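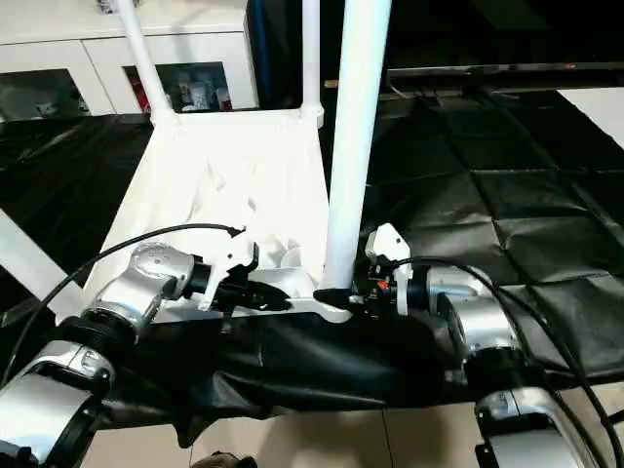
White plastic chair on its back on the covered table, legs up.

Drirkville Chair Loan: spring progress report
Prepared for the Huvex Neighborhood Fund by Kenna Lennox

Hello again! You asked for a page or two on how the money is being spent and where the chairs have got to, so I've tried to keep this in the same order as the application. I wandered a bit in the middle (I get going on the subject of feet and can't stop) but the numbers are all in here.

Quick reminder of what you paid for

We lend chairs. People in Drirkville borrow them for graduation parties, memorial lunches, yard sales, the outdoor movie, whatever they've got going on, and bring them back when they're done. The whole stock is 49 white plastic chairs, and when I wrote to you they were in a sorry state. They'd lived under a tarp behind the Stoyanova building for two winters, they were gray-green in the corners, and a good many of them rocked. We asked for $800 to clean them, put proper feet back on them, and pull out any that weren't fit to sit in. You said yes, which made my whole week.

Where we are now

Every chair has been washed. That was the big job and I'm so glad it's behind us. Most of them have been checked over on the table as well, and I expect to be through the rest well before graduation season, when the phone starts ringing.

What I mean by "checked over" is pretty simple. The chair goes up on the table on its back so the underside and all the legs are out where you can get at them. Then we look at the feet, look along the legs for cracks, look at the place where each leg meets the seat, and give the whole thing a bit of a push and pull. Then back on the floor for the wobble test, and after that somebody sits in it. I'm usually the somebody.

I did the first few on the ground, crouching, and my knees had a lot to say about it. Doing it at table height is a completely different experience! You can see things you'd never see bending over, and the chair stays put if you have a good hold low down near the feet. If you only hold the back it skates all over the place the minute you start working on a foot.

The black plastic sheet over the table was a late addition and I would now put it at the top of anyone's shopping list. It creases up like crazy and you're forever tugging it straight, but the grime that comes out of those leg hollows has to land on something. At the end of a session I carry the sheet outside, shake it, and that's the cleaning up done. It also makes it very easy to see a white chair properly. Against the old bare tabletop I kept missing hairline cracks — pale plastic on pale wood, no chance.

Washing

I went through more products than I planned. The one that worked on our chairs was Skunident, which we'd bought for something else and had sitting under the sink. It took the green off the corners with a soft brush and a bit of patience. What it won't do is lift the dirt out of the molded ridges on the seats on the first pass. Those ridges are a pain. Dirt packs down into them and then bakes in over a summer, so they got a second go with an old toothbrush, and a few got a third.

They have not come up like new, and I don't want you to picture showroom chairs. There's some yellowing on the ones that sat nearest the south wall, and scuffs that are never coming out. But you'd happily sit on one in your good pants, and that was the bar I set.

Feet

Okay, feet. This turned out to be where most of the wobble came from, and I'd half blamed the legs. The caps get lost on driveways and in grass, and once one is gone the bare end of the leg wears down at an angle. Then the chair rocks, people lean it back against a wall, and that's when you get a crack up top.

I ordered dark rubber caps. The white ones cost more and they'd look filthy in a month anyway. The first batch was a size too loose and came off if you so much as looked at them, so those went back (the supplier was nice about it, full refund less postage). The second batch is a proper snug fit and takes some shoving to get on. My method is to push and twist with the heel of my hand while the chair's on its back, then try to pull the cap straight off again. If it comes away, it gets redone.

Where a leg end had worn down on a slant I've been filing it square first. It takes longer than fitting the cap does, but a cap on a slanted end works itself loose, and I'd be doing it all over again by August.

Chairs we're retiring

Three are coming out of the stock for good. Two have cracks where the back leg joins the seat, and the third has a split in the seat itself that opens when you put weight on it. I looked into plastic welding and glues and decided against all of it. I wouldn't want my own mother sitting on a glued leg, so I'm not lending one to somebody else's. They've been marked and moved to the far end of the storeroom so they can't wander back into a loan, and they'll go to the recycling place that takes rigid plastic on my next run over there.

I did say in the application that I might lose more than that, so I'm pleased.

Storage

The storeroom at Stoyanova is now ours, in writing, which was one of your conditions. It's dry and it locks. The chairs stack along the back wall, and I keep the stacks low enough that I can lift the top one off without standing on anything. I laid old carpet offcuts down first, and that has stopped the bottom chairs from picking up grit on their nice new feet.

The tarp has been thrown out. I enjoyed that more than I should have.

Money

I won't retype the receipts, they're in the envelope with the paper copy. In short: the caps were the largest item, then the brushes, gloves and files, then the plastic sheeting. The Skunident cost you nothing. We're under the $800 so far, and I'd like to ask whether I can put what's left toward a flat cart with decent wheels. It wasn't in the original budget. Carrying chairs out to people's cars a few at a time is slow, and it's how they get dropped. If you'd rather have the balance back, just tell me and I'll send a check.

What's gone slower than I said

The checking. I'd planned to be finished by the end of March and I wasn't. The cap mix-up ate up some of that time, and some of it was me guessing wrong about how long the filing takes. I also stopped for a bit when a family needed chairs for a funeral lunch, and I wasn't going to tell them the chairs were busy. They took the ones that had already been done and brought them back wiped down and stacked, feet all present.

What's next

Finish the remaining chairs on the table. Stencil a small number under each seat so I can keep a record of which one's been fixed and when — right now I'm relying on masking tape and memory. Rewrite the loan sheet, which still has the old phone number on it. I also want to add a line asking borrowers to tell us if a foot comes off, with a promise that there's no charge. I think people have been keeping quiet about it because they figure they'll be billed.

If you'd like to come by and see them, the storeroom is open most afternoons from two o'clock, and you're very welcome to do the sit test on any chair you like. Let me know about the cart when you get a chance.

Thank you so much for this.

Kenna Lennox
Drirkville Chair Loan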